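**Clothing Room Keeps Its Hangers Full Through the Fall**

*24 October 2019*

The Homeck Clothing Room lent or gave away 2,055 garments in the year ending last April, according to its annual statement. Sebastián Montecinos, who has managed the room for six years, spoke with this bulletin about how donated clothing is sorted, hung and passed on.

Mr. Montecinos explained that every item is checked at the sorting table before it goes near a rail. "We look at the collar, the cuffs and the lining," he said. "If the zipper fails, it goes to the mending shelf. We do not hang a coat that we would not wear ourselves."

The room serves residents of Homeck and the neighboring district of Kindau, and requests for outerwear rise sharply in the fall. Last season 112 coats were given out in 17 working days. Dark coats and jackets are requested most often, Mr. Montecinos said, particularly by people preparing for job interviews.

Sports clothing is accepted throughout the year. "A jersey will find an owner," he said. "People ask us for them in every size."

Asked about the choice of hangers, he said that he prefers wood for anything with a shaped shoulder. The Munteanu dry cleaning shop donated 100 hangers in the spring, and the room would welcome more. Garments are not arranged strictly by type. "I tried that for a year. Visitors went to one rail and left. Now they look through everything, and they take their time."

Donations may be brought to the side entrance during opening hours. Clothing should be washed, with pockets emptied. Shoes are handled separately by the Gestato exchange.

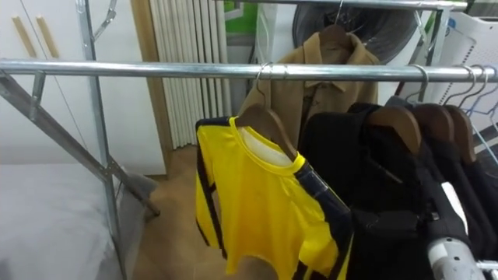 Gabriela, a regular visitor to the room, would like the heavier coats to be marked by size on the hanger, so that a person need not take down several before finding one that fits.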